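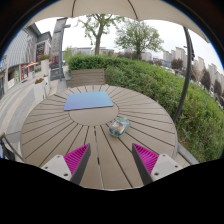
Skikero 9 lands with hardware video decoding on old graphics cards

Good news for anyone nursing an older computer through another year of movie nights. Skikero, the free media player that has been quietly getting better and better, reached version 9 on Sunday, and the big change is the one people have been begging for: smooth HD playback on graphics cards that most other players gave up on long ago.

The new decoder is called Gurkel. It hands the heavy lifting of video playback over to the graphics card, even when the card only supports part of the job. Older versions of Skikero took an all-or-nothing approach. If your card couldn't do every step, the processor had to do the lot, and you got a noisy fan and a picture that stuttered every time the camera panned across a crowd. Gurkel splits the work up. The card does whatever it can, the processor picks up the leftovers, and the two stay in sync.

It sounds simple, but it took the team the better part of two years. Lead developer Katalin Dobos wrote in the release notes that the trickiest bit was keeping colours consistent when a single frame passes back and forth between the two. Early test builds had a habit of turning skin tones green halfway through a scene, which testers apparently grew rather fond of.

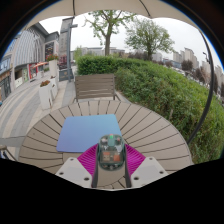 What's new in version 9

Besides Gurkel, there's a fair bit to dig into. The subtitle engine has been rewritten and now remembers your font and position for each folder (a small thing, but so handy if you watch a lot of foreign series). Scrubbing through a long file is much quicker. There's a proper dark theme at last, and the playlist can hold more than 1,000 items without slowing to a crawl.

Mouse wheel behaviour can finally be changed too. You can set it to volume, seek or zoom, and set it differently for full screen. The old default stays in place unless you go looking for it, under Controls in the settings menu.

The installer has been trimmed as well. Several optional extras have moved to a separate download, so the basic package stays small for people on slow or capped connections. 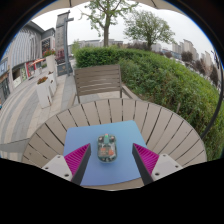

3 min read

Testing was done in the open this time, and what a turnout! The team put out a call in June for people with unusual or ageing hardware, and 288 different graphics cards ended up on the list. Some were so old that their makers' driver pages no longer exist, and testers had to swap copies of the last working drivers among themselves.

Morfudd Bevan, who organized the testing, posted a long and very cheerful thank-you on the Skikero forum. Her favourite result came from a tester in Sorkthorpe with a living room machine that had never managed a full HD film in its life. "It played the whole thing start to finish and I just sat there grinning," the tester wrote. More than 3,000 reports came in before the final build was signed off, and Bevan says each one was read.

There are still some rough edges. Laptops that switch between two graphics chips may pick the wrong one the first time you open a file. The workaround is to choose the card yourself in the Video tab and restart the player. Interlaced recordings from old TV tuners also fall back to the processor for now, and there's a known flicker on second monitors running at a different refresh rate from the first. Fixes for all of these are planned for the first update.

Anyone using the Szalai skin should hold off for a few days. It doesn't work with the new menu layout yet, and loading it will leave you without a seek bar. A new version is already being tested.

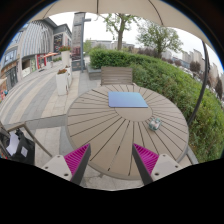 How to get it

Skikero 9 is a free download from the project's site, and existing users will be offered the upgrade the next time they open the player. Your playlists and shortcuts carry over. Gurkel is switched off by default on upgraded installs, so open Settings, go to the Video tab and tick "Use partial hardware decoding" to give it a go. New installs have it on from the start.

If something looks wrong, press Ctrl+I during playback to see which parts of the job your card is handling, and paste that panel into your bug report. The forum has a pinned thread for version 9 problems, sorted by card maker.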